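What You Get for the Money: The Ustix Hand-Held Gripper Kit

Subscribers have been asking since May whether the Ustix kit is worth buying, and I kept putting them off because I had only seen the sales page. Now I have spent two weeks with a pair on loan, read the contract, and talked to a customer who paid for hers. My view has improved a little. It has not improved as much as Ustix would like.

For anyone who skipped the launch coverage, the pitch goes like this. You want a robot arm to learn a job. Programming the job by hand is slow, and steering the arm remotely through it several hundred times is slower. So you take the arm out of it. A worker holds a gripper in each hand, does the job at a table, and the kit records where the grippers went and when the fingers opened and closed. The recordings go to a training service, in this case one run by a partner called Satutov, and a few days later you get back a file that is supposed to make your arm do the same thing.

The words "supposed to" are carrying a lot of weight there, and I'll get to that.

What is in the box

Two grippers, left and right. Cables. A recording unit, a calibration sheet, a printed quick start guide that covers the first ten minutes and then gives up. The full manual is online behind a login, and my login took four days to arrive. The table, the mounting stands and the computer are your problem, and the product page is quiet on that point until you reach the last screen before checkout.

The grippers themselves feel decent. The handle sits well, the fingers close evenly, and I dropped one on a carpeted floor without doing it any harm. I like them less after an hour. The weight is all forward of the hand, and by the end of a long session my wrists wanted a word with the design team. Ustix says a full working day is "comfortable for most operators." I asked how many operators they had tested it on and was told the figure was being compiled.

Then there is the cabling. Each gripper is tethered, and the cable has to go somewhere, and the somewhere is usually your forearm. You learn to move in a way that keeps it from snagging. I worry about that more than the annoyance itself, since a person who is managing a cable moves differently from a person who is just picking something up, and the recordings will faithfully contain the difference. A wireless version is on the roadmap. So were a lot of things on roadmaps I have reported on over the years.

The egg test

Ustix suggests that every new customer begin with the same exercise: take an egg in the gripper and place it in a cup. It appears in the guide, in the demo reel and in the sales call. I can see why they picked it. Eggs look hard. Everybody knows what happens if you squeeze one, so a clean placement gets a reaction out of a room full of managers in a way that moving a metal bracket never will.

I also think it flatters the product. The egg is one shape and very nearly one size. There is a single target, it has a wide mouth, and nothing else on the table competes for attention. Most real jobs are messier than that from the first minute. If your line handles soft bags, mixed parts, or anything that arrives tangled up with its neighbor, the egg exercise tells you almost nothing about how you will get on.
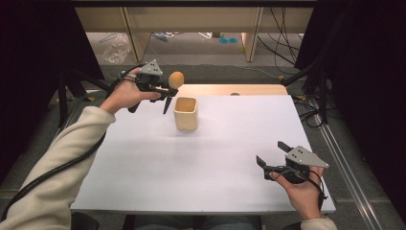

What I would ask for in a sales call is the same exercise with the target moved between tries, then with two targets, then with a worker who has never held the grippers before. I put that request to Ustix by email. They replied that custom demonstrations are available under the paid assessment package. Draw your own conclusions about a demonstration you have to pay for.

How many recordings is enough

Over 200 recordings per task is the number in the guide. That sounds manageable, and for the egg exercise it probably is. The fine print says the number applies to "one task, one workspace, one operator profile." Change the lighting, change the table, change the person, and you are advised to record again.

Evanthia Galanis runs a small packing operation and bought the kit last year. She agreed to share her numbers. Her first task, placing a jar into a divided carton, took 701 recordings before she was satisfied enough to let the arm run with someone standing beside it. She is not angry about it. She told me the hardware did what it said and her staff picked it up quickly. But she had budgeted for the figure in the guide, and the extra hours came out of somebody's regular work.

"I would have bought it anyway," she said. "I would have bought it with a different spreadsheet."

Her arm now gets 81 percent of the jars in on the first attempt. Whether that is good depends on what a miss costs you. For Evanthia a miss means a jar leaning in its slot, and a person straightens it. If a miss in your shop means broken glass or a stopped line, that number should make you sit down and do some arithmetic before you sign anything.

The subscription

I have less patience with this part. The grippers are sold outright, but the recordings are stored in a format that only the Satutov service reads. You can export them. The export strips out the timing information, and without timing the data is close to useless for training anywhere else. When I raised this with Marina Alexiou, who handles customer accounts at Ustix, she was polite and direct, and I will give her credit for not pretending. The full export is "under discussion." There is no date.

So the kit price is really a deposit. You pay for the hardware once, then you pay monthly for as long as you want to keep improving what you have recorded. Stop paying and your trained file keeps working, but you can't add to it or retrain it. A moved conveyor or a new carton size puts you back on the subscription. The contract runs for 2 years and renews on its own unless you cancel in writing, and the notice period is longer than I would accept.

Support is by ticket. My three tickets were answered in one day, two days and not at all. The unanswered one asked how often the grippers need recalibrating under daily use. I would still like to know.

The alternatives

Mornis sells a single-hand version for less money. It records into an open format, and you can take the data to any training service you like, or to the one engineer on your staff who has been asking for a project. The build is rougher and the software looks like it was finished on a train. For jobs that need only one hand I would try it first.

Olszewski takes the other route and sells no hardware at all. They send two people to your site with their own equipment, record for as long as the job needs, and leave you with a trained file and the raw recordings. It is expensive up front. It also puts the risk of a long recording run on them, and after hearing Evanthia's story I find that more attractive than I did in the spring.

Should you buy it

If you have a two-handed job that stays put, staff with hours to spare, and a miss that costs you nothing worse than a moment of straightening up, the Ustix kit is a reasonable purchase. The hardware is sound. Training a new operator took me under half an hour, and that included finding the right page of the manual.

If any of those conditions is missing, I would wait. Ask for the full export in writing. Ask for the recording count from a customer whose product looks like yours, and ask to talk to that customer without anyone from sales on the line. Get the recalibration schedule too, and if they send it to you, please forward it to me.

I am returning the loan pair this week. Readers who own the kit and disagree with any of this are welcome to write in, particularly if you have got past your second task. I have yet to find anyone who has, and I would run the numbers in full.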